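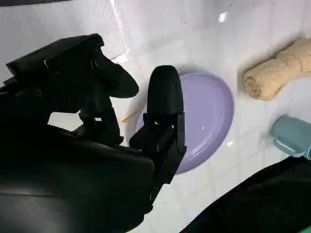
Notes from the Siltstead visit, May

Got there just after 9, train late, missed the coffee. Selim Soylu was already mid-talk so I only have the second half. Control room first, labs after lunch.

The main thing they wanted to show was the pump network work. 32 pumping stations spread over the Cidham drains, each one deciding for itself when to switch on. No central computer giving orders. A station knows its own water level and gets a short message from its neighbours, up to 3 of them, and has to guess the rest. Selim's point — the hard part is two stations both deciding to help and making it worse downstream. They had a nice plot of exactly that, levels sloshing back and forth all night.

Fix is a penalty on changing your mind too quickly, plus a shared model worked out offline. Asked what happens when a message goes missing. Answer: the station carries on with its last estimate and gets more cautious. Asked how cautious. Got a slide I didnt follow, need to email him.

Simulator is called Zemuvia, written in house. They ran 2,000 storms through it, and 1,000 more with random stations knocked out. Second set looked worse than the first but no flooding in the ones we were shown. Would like to see the ones we weren't.

Lunch — sandwiches, fine.

Afternoon was Umut Avcı on Işık, the street lighting project. Same maths, easier problem, lamps don't overflow. Good talk, rushed at the end becuase the room was booked. He thinks learned controllers will beat the designed ones within a couple of years, Selim plainly doesn't, and they went at it a bit in the corridor.

To do: email Selim re lost messages, ask for the Zemuvia manual, claim the train fare. Parking at Siltstead is hopeless by the way, go by rail.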